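Review: Open Day at the Wavitz Workshop, Bulham

I visited the open day on Sun 8 December, together with my colleague Fadime Kaplan. The ticket was 2 euros and the hall was full before lunch. I work with hotel linen, so I came mainly for the cloth handling station.

Musa Okeke led this part. The operator holds one gripper in each hand and works with a sheet as we do at home, and the movements are recorded for training the robot later. He told us they want 300 recordings of every task before April. I liked that he answered slowly and did not hide the weak points. 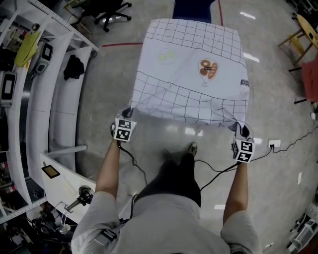 Both near corners held, the sheet stretched out over the floor.

Visitors could try the grippers for a few minutes. They are lighter than I expected, but my wrists became tired quickly – the jaws need a firm squeeze, and a thin corner is not easy to catch. Fadime did it better than me.

What I missed was seating, and a printed sheet with the technical data. The talk by İlker Tuncer was also too short for 60 people with questions.

I give it four stars from five. For people from the laundry business it is worth the trip, but come early and ask for Musa.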